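Leave the toy basket on the bed

My friend Anca Tănase thinks toys belong in the living room, in a big chest with a lid. We argued about it one Tuesday over coffee and I've been stewing ever since, so here goes.

I say the bed is the best tidying surface in any home. It's flat, it's at a decent height, and small stuff can't roll under the couch. Mine gets a plain gray sheet for the same reason – a bright yellow banana shows up on it from the doorway. 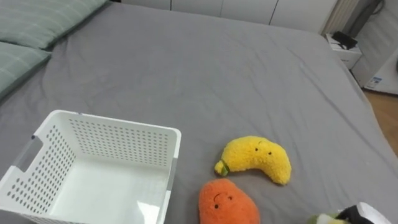

Why I gave up on the chest

We had one in our old place in Endville, a real beast. Everything sank to the bottom and stayed there (I found a mitten in it when we moved!). A plastic basket with holes in the sides is so much better. You look down into it and there's your stuff, and you can carry it off to another room with one hand.

Anca says a basket fills up too fast. Well, good! When it's full, you stop buying plush fruit. I say this as a person who owns a plush durian and loves it dearly.
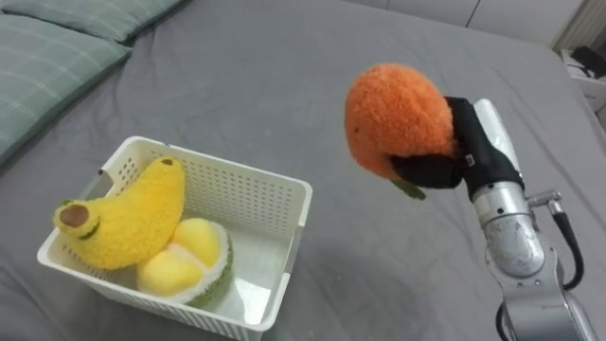 She also says nobody wants to clear off a bed before they can lie down on it, and okay, at 10 at night I kind of see her point. But it's one basket. I pick it up, put it on the floor, and go to sleep.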